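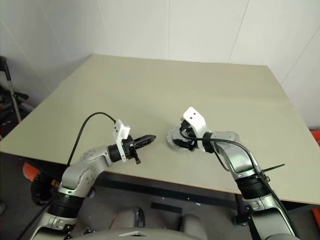

**Equipment planning meeting, Fri 30 July, back bench room**

Five of us round the kettle end, one on the phone from Mutham for the first half. I took the notes again, so if I've got your bit wrong, shout by the end of the day and I'll fix it before it goes on the shared drive.

**Left over from June**

The Zonamden stock list is finished. Hooray! It's longer than any of us wanted and there are still two drawers marked "misc", but it does at least tell us what we own, which makes the rest of this meeting a lot less guessy. The carriage dispute with Akl is still open. I said I'd ring them and I didn't, so that stays with me.

**Grippers and spares**

This took up most of the hour. We went through the Dekix quote line by line. Replacement finger sets come to £83 a pair and we agreed to buy four pairs, mixed, with a couple of the curved ones in there (I'd been pushing for all tapered, and I was outvoted fairly cheerfully). Their service plan is £1000 for the year. Opinion was split down the middle on that. One side says we'd never get that much use out of it, the other side remembers last winter. We're going to ask Dekix if they'll do six months and see what comes back.

Cable tidying came up too. Zip ties are fine for now but we'd all like proper clips along the arms, and somebody has to trim the tails. Clips are pennies, so I'm just going to order a bag and put it through as consumables.

**Parts for the gear work**

We want more gears so the pick-and-place trials don't stop every time one gets chipped. Mutham can make us a batch of 46 at the same size as the present ones, in grey again, and they're happy to hold the price until the end of next month. Agreed, go ahead. There was a longish chat over whether to get a second size while we're at it. I'd love to! But the programme only asks for the one, and the money's tight, so it goes on the wish list.

**The table**

Are we keeping the green top? Yes, we are. The matt surface suits everyone and a new one from Akl would be £191 before delivery, for something nearly the same. What we will do is get a protective mat for the middle, where most of the work goes on. Two of us wanted it in a darker colour and two wanted it to match. Left with whoever places the order, which I suspect means me.

**Floor space and storage**

We do need shelving along the wall side. The kit down there has crept outwards again, and I'd like it up off the floor before the next delivery, please, or we'll be climbing over boxes. Zonamden have some second-hand racking going spare, and the question is only whether it fits under the window. Somebody needs to go over with a tape measure. We didn't settle who.

**Budget**

With the finger sets, the gears and the mat, we're inside what's left for this year, though only if the service plan comes down or gets dropped. I'll do a proper sheet with both versions on it. Please don't order anything else off your own bat until you've seen it (you know who you are).

**Things to do**

- Ring Akl over the carriage charge: me, and I mean it this time
- Ask Dekix for a six-month price
- Confirm the gear batch with Mutham in writing
- Order cable clips and a mat
- Measure for the racking
- Budget sheet, two versions

**Any other business**

The phone line dropped during the floor space item, so Mutham missed the racking talk and I'll send them that part separately. The good extension lead has gone missing. If it's in your car, bring it back.

Next meeting same time, four weeks on, and could we start promptly as the room's booked straight after us.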